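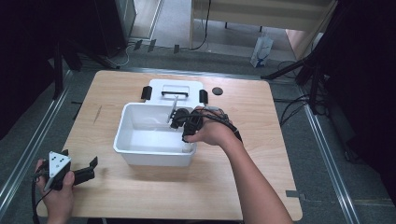

Open tub and lid on the worktable.

Week 6 handout: How a university plan gets written, and who reads it
Instructor: Sânziana Costache
Read before Monday. Bring a copy of the Vismont plan, printed or on a laptop.

1. Background
Last week we looked at mission statements. A strategic plan is different because it ties a statement to a period of time, an office and a budget line. Most plans you will meet in this course cover five years. Some cover ten, with a review halfway through.

The Vismont plan deals with first-generation students, meaning students whose parents did not finish a four-year degree. The university counted 2295 of them when the plan was drafted. Of those, 385 had left before the end of their second year. Both figures are in the appendix, and you should read the appendix first.

2. Terms
Goal: a broad result the university wants. Usually one sentence.
Action: something a named office will do.
Measure: how progress on an action is checked.
Baseline: the value of the measure on the day the plan starts. If a plan has no baseline, say so in your notes.
Lead: the office that answers for the action. "The campus community" does not count as a lead.

3. Consultation
Drafting took three terms. The planning office held open meetings at the Rillgate and Hawthorne campuses and ran an online survey, which drew 1228 replies. Only 255 came from first-generation students. The second draft added evening meetings at Hawthorne after students there said they worked during the day.

Compare section 3 of the first draft with section 3 of the final version. The paragraph on advising was rewritten completely. The paragraph on housing is almost the same, although housing came up at every meeting. Look at the minutes for Hawthorne in particular.

4. Reporting
The provost's office publishes a progress report each June. It lists every action as not started, under way or complete. The report does not say what happens when an action stays at "not started" for more than a year. Galero College, our second case, handles this by sending late actions back to its senate for a vote. We will get to Galero in Week 8.

5. Discussion questions
Which actions in the plan have no lead?
Pick one measure. Could it improve while students were no better off?
Who was missing from the open meetings, and how would you have reached them?

6. Short paper
Two pages, double spaced. Choose one action from the Vismont plan and rewrite it so that it has a lead, a baseline and a date. Explain your changes in the second page. Cite the minutes by campus and page number. Papers are due at the start of class in Week 7.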